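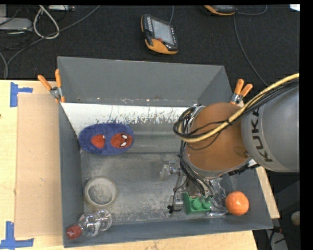

Chapter 6
Editions, Proofs, and the Numbers in the Margin

In this chapter
What an edition is and who decides its size
Reading the pencil marks under a print
Artist's proofs, trial proofs, and the other odd ones
What happens to the plate afterward
Studio project: a small edition in one color

The first print I ever bought was a linocut of a harbor wall by Sachiko Takeda. I was a student, I had no business buying anything, and I spent most of a month's grocery money on it at a studio sale in Saltau. Under the picture, at the left, it said 14/300 in very light pencil. I went home convinced that I had something rare. Number 14! Out of 300! I told my roommate that the low number meant mine was one of the first ones pulled and so it must be sharper than the rest.

Nearly everything I said to my roommate was wrong, and I went on being wrong for a few years, through two printmaking classes and a summer job in a frame shop. If you've come straight from Chapter 5 you now know how to cut a block, ink it, and get a decent impression onto damp or dry paper. You could happily stop there. But the minute you pull a second print from the same block you've got a question on your hands that painters don't usually have to deal with: how many of these are there going to be, and how will anyone know?

What an edition is

An edition is a set of prints made from the same block, plate, stone, or screen, which the artist has decided belong together. They're meant to match. The paper is the same, the ink is the same, and somebody has stood over them with a good lamp and pulled out the ones that came out gray in one corner.

I say "decided" on purpose. The size of an edition is a choice, and it gets made for all sorts of reasons. Sometimes the material chooses for you. A drypoint plate has a soft raised burr along each line, and the burr holds the ink that gives you that lovely furry edge. It wears down fast under the press. You may get a small handful of rich prints and then watch the line go thin. Linoleum is tougher. A wood engraving cut in good end-grain boxwood can go on for an enormous run if you treat it kindly, and that's why engravers in the nineteenth century could supply newspapers.

Other times the reason is money, or stamina. Ramiro Vallejo, who taught me lithography, once planned an edition of 700 for a publisher. He was printing by hand with one assistant. He quit at 300, renegotiated the contract, and told our class never to agree to a number while sitting down. I think of him whenever a student tells me they'd like to do "maybe a couple hundred" of a four-color reduction cut.

(Reduction cuts, if you skipped that part of Chapter 4, are the ones where you carve away more of the same block for each color. You can't go back and print more. Whatever number of sheets you started with is the most you'll ever have, and you'll lose a few at every stage. Start with extra paper.)

The marks in pencil

Pick up an editioned print made in the last hundred years or so and look right under the image. You'll usually find three things, all in pencil. The number is at the left, the title is in the middle if there is one, and the signature is at the right. Some artists add the year. Some put everything on the back, which drives framers crazy.

The number looks like a fraction. The bottom half tells you how large the edition is. The top half tells you which print you're holding, and this is where I went so badly wrong with my harbor wall. The top number often has nothing to do with the order in which the prints came off the press. Think about what a workshop looks like on a printing day. The sheets go onto a drying rack, they get stacked, they get moved to make room, they get flattened under boards, and a week later they're sorted and signed. By then who knows which was first? With multicolor work there isn't even one order to keep track of, as the sheets might go through in a different sequence for every color.

Some printers do keep strict order, especially with drypoint, where it makes a real difference to the line. If order matters to you, ask. Please don't assume.

Why pencil? Graphite is stable, it doesn't bleed or fade the way many inks do, and it sits nicely in the surface of soft paper. Keep one decent pencil in your drawer just for signing. I use an HB with a fresh point and I practice on scrap first, because my signature gets bigger when I'm nervous.

The odd ones

Now for the part my students like best. Alongside the numbered prints you'll meet a small crowd of others, and they're often the more interesting sheets to look at.

Trial proofs come first. You pull them while you're still working on the image, to see where you are. They may have areas not yet cut, or a color you later hated. When a block or plate is changed partway through, each version is called a state, and a proof of that version is a state proof.

The bon à tirer is the one you finally like. The phrase is French for "good to pull," and it's usually shortened to B.A.T. It gets pinned up in the shop, and every print in the edition is held up against it. There's only one, and by custom it often stays with the printer.

Artist's proofs, marked A.P., match the edition but sit outside the numbering. The artist keeps them. A common habit is to make no more than a tenth of the edition size, though you'll see plenty of people stretch it.

Printer's proofs, marked P.P., go to the people who did the pulling. When I worked with Chiharu Hamada on her Sundard prints, a set of very dark mezzotints of plowed fields, I got one P.P. of each. I still have them all, and I wouldn't swap them for numbered ones! The field with the ditch has a tiny scratch near the horizon that she let stand.

There's also the hors commerce, or H.C., which means "not for sale." You'll find these for sale.

Afterward

Once an edition is finished, the promise on the bottom of the fraction has to be kept. The traditional way is to cancel the plate. You scratch a line across it, or drill a hole in it, and then pull one last print to show that you've done it. It's a strange feeling the first time. I put it off for weeks with my first etching, and in the end I did it quickly, before lunch, with an old nail.

Not everyone cancels. Cheuk-hei Shek leaves her woodblocks whole and hangs them in her studio as objects in their own right. She writes in her ledger that the edition is closed, and her buyers trust the ledger. And plenty of artists print open editions, where there's no limit at all. Shota Ichikawa's little two-color bird cards have gone past 1,000 and he still prints more every December. He signs them and leaves the fraction off. I see nothing second-rate in it. An open edition is perfectly fair as long as you call it one.

Before you start the studio project

You'll be making a small edition in one color from a block no bigger than your hand. Choose your edition size before you ink anything, and write it down. Tear a few more sheets than you need. I've used Lagman paper for the samples in this chapter, the lighter weight, but any smooth paper that takes relief ink well will be fine.

Keep a page in your notebook for the edition. Put down the title, the size, the paper, the ink, and any proofs outside the numbering. The records I learned from were the big cloth-bound books at the Ikedden workshop, where every job had its own page and the spoiled sheets were listed as carefully as the good ones. Spoiled sheets are torn up, by the way. You'll want to keep them, and a few can go in your notebook with SPOILED written across the front, but don't let them wander out into the world with a signature on.

Section 6.1 starts with tearing and marking your paper, so clear a table and find a steel ruler.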